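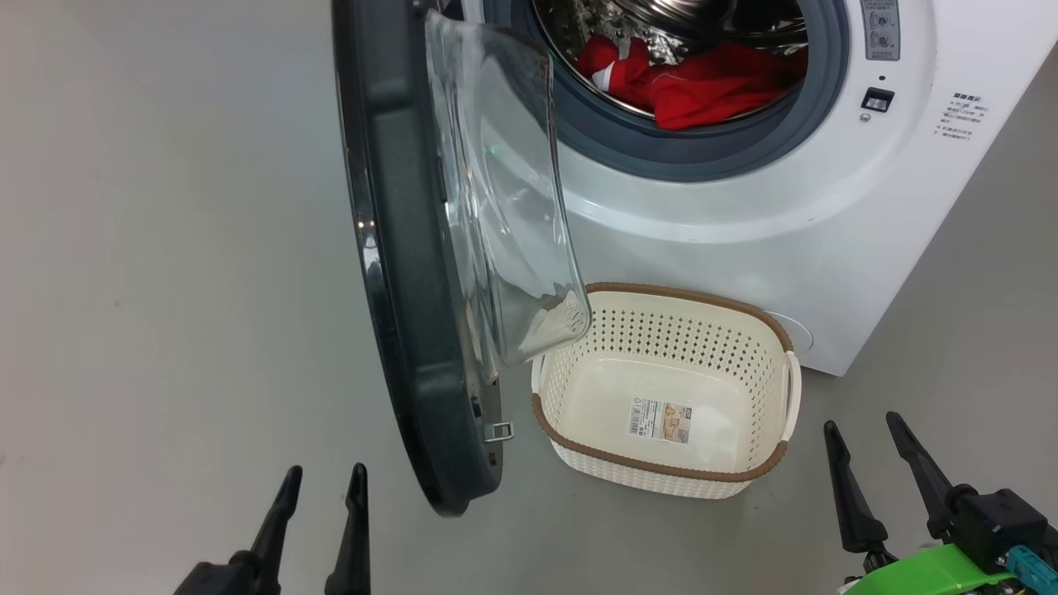 *Laundry corner, May. Red item still in the drum, basket underneath, both grippers clear.*

Sat down with Ximena Cortés to go over the equipment list for the second station, and I'm really pleased with where it's heading! The big one is a second front loader. I'd assumed new, but Olvera do refurbished ones with a warranty for some £200, and the arms won't care (a dimpled steel drum is a dimpled steel drum).

To order:

- 1 front loader, Olvera, door hinged on the left like ours
- 4 spare finger pairs, Promon
- 3 baskets, same cream one with the brown rim
- 5 m cable sleeve

Arms are the slow part. Gavness want a deposit before they'll give us a build slot, Flallen don't, but their reach is shorter and I want to measure to the back of the drum first. Lovely job for tomorrow morning, tape measure and a torch.

Ximena is asking whether the deposit can come out of this year's money.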